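Torosum Support – Ticket 235
Subject: Arm drifts sideways on long pushes, then protective stop
Opened by: customer (Espinoza bench)
Product: Mukine controller, straight push tool
Status: Closed – resolved by customer
Opened: June 1, 2024

Original message

Hi there,

I've got a fault I can't pin down and I've run out of ideas, so over to you folks. We run a block-pushing setup on a wooden board. The arm comes down with a straight tool, touches the side of a block and slides it to wherever it's been told. Little painted shapes, nothing heavy, a kid could flick them across with a finger.

Short pushes are fine. On anything longer the tool starts wandering off to the left of the line it's supposed to follow, the block spins off the tip, and then a moment later the controller throws a protective stop and the whole thing freezes. The message is "unexpected force at tool, joint 2". I clear it, the arm lifts, and off it goes again like nothing happened. Until the next long one.

It started after I put the Steveck tool on in place of our old one. I know, I know, that sounds like the answer right there, but I did the tool setup in the menu the way your guide says and the numbers went in without a complaint. Log file attached. What else do you need from me?

Reply from support

Thanks for the log. The force reading climbs steadily during each push and doesn't drop off when the tool slows down, which usually points to the tip dragging on the surface. Could you tell us the tool length you entered, the height above the board your program uses for pushing, and whether the stop happens with no blocks on the board? Please keep the speed at the reduced setting while you test, and keep hands off the board while the arm is enabled.

My reply

Right, went through those one by one.

Tool length is whatever was printed on the bag the tool came in. I didn't measure it. I can hear you sighing from here.

Push height is 2 mm above the board. It's been that since we set the cell up last November and it's never caused any grief.

No blocks on the board: I took the lot off and ran the same long push, and yep, it stopped! Same message, same joint. So it isn't the blocks, which I was half hoping it was because those I can swap for nothing. It got further across before it gave up this time, though, nearly the full length of the stroke.

I also tried the thing in your guide where you slide a bit of paper under the tip. At the far end of the board it went under with no trouble. At the near end it wouldn't go under at all. So it's scraping at one end and clear at the other, and I'd have sworn that board was flat.

One more thing, in case it matters: I did have the speed up at 40 per cent when it first happened, and I've pulled it back since. The drift is smaller when it's slow but it's still there.

Reply from support

That is very useful, thank you. A gap that changes from one end to the other suggests two separate problems: a tool length that is a little off, and a board plane that no longer matches the taught one. Please do not raise the force limit to get around the stop, as it is doing its job. We suggest you:

1. Disable the arm and measure the tool from the mounting face to the tip.
2. Enter the measured length and save it to the active tool slot.
3. Check that the board is fixed down and sitting evenly.
4. Teach the board plane again.
5. Repeat the paper test at each corner before running any program.

My reply

Okay, some progress, and a bit of embarrassment to go with it.

Measured the tool properly with the calipers and it's longer than the bag says. Not by a lot, but when you're only 2 mm off the wood you haven't got a lot to play with, have you? Put the real number in. Then I found out I'd been saving it to the wrong slot – the program was still loading the old tool the whole time. So the number on the bag was never even being used. Could the screen maybe show which slot is live in a bigger font? It's grey text on a grey bar and my eyes aren't what they were.

Then the board. I'd had it off to clean the table underneath and there was a sliver of something (old tape, I reckon) stuck under the near edge. Peeled that off, put the board back down, did up the fasteners and taught the plane again. Paper goes under at every corner now with the same light drag.

I put the blocks back and started with the red star, which was the one that kept spinning off on me. Slow speed, stop button in my other hand. I've stuck a picture in so you can see how near the tip comes to the block, in case you reckon that's still too tight.

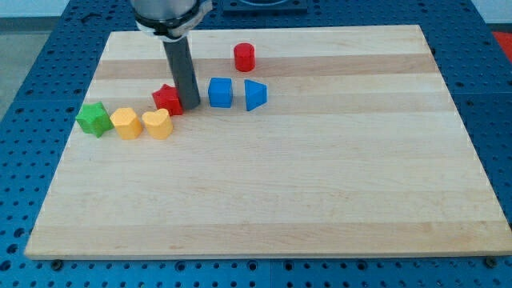

Tool tip beside the red star, nearly touching. Other blocks still at the far part of the board.

The long push ran the whole way without a stop, and the star stayed on the tip instead of whirling off to the left. I did it again with the blue cube and then the red cylinder. The cylinder rolled off a bit to one side, but a round thing will do that when you shove it with another round thing, so I'm not blaming you lot for that one.

I've left the force limit exactly where it was. Had a look at the log as well and the reading now stays flat through the push where before it went up like a ramp.

Reply from support

The approach distance looks fine for that block. Glad to hear the readings have settled. We have passed on your comment about the tool slot display. Before we close this, could you run the full program a few times at your normal speed and let us know if the stop comes back?

My reply

Ran it through the morning at normal speed and no stops. I did get one warning about the tool load, but that was me again – I'd changed the length and forgotten the weight. Fixed that and the warning's gone.

I've written the measured length on a bit of tape on the tool itself and chucked the bag in the bin. Happy for you to close this one. Thanks for the help, and for being so polite about the slot business!

Closing note from support

Cause: active tool slot held data for the previous tool; debris under near edge of board tilted the work surface relative to the taught plane.
Fix: tool measured and saved to active slot, board refitted, plane retaught, tool weight corrected.
Force limit: unchanged.
Ticket closed at customer's request. Replying to this message will reopen it.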